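Last updated: August

ok desk reset thread. going fast bc I have to be out of here by 3 and the Tulport order still isnt unpacked

moved every bit of paper off the white table first. receipts, tape, the Lindqvist manuals I keep "meaning to read". recycled most of it, zero regrets so far

the little smoky see-through drawer unit stays on the white table, left side. two drawers, that's the whole filing system now. if it doesnt fit it goes
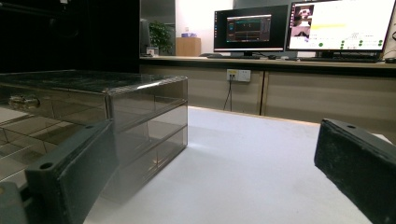
Where do pens go if there are only two drawers?
Top one, with the scissors and sticky notes. Bottom one is for chargers and adapters, coiled, with a twist tie on each.

long desk at the back: monitors, keyboard, mouse and thats supposed to be it. will report back on how long it lasts

We use cookies to remember your preferences. Accept / Manage settings

next problem = cables. want the black one off the floor. Irena Zalewska swears by the Cosov clips, 24 in a pack, stick on under the desktop. ordered. no idea if they hold on wood, will see

also dust. SO much dust behind monitors. old tshirt, barely damp, done in a minute

measured for a shelf too, 71 inches of wall, the Indau one is 54 so theres room for teh printer next to it. maybe. tape measure has gone missing again so dont quote me

ok unpacking now, more later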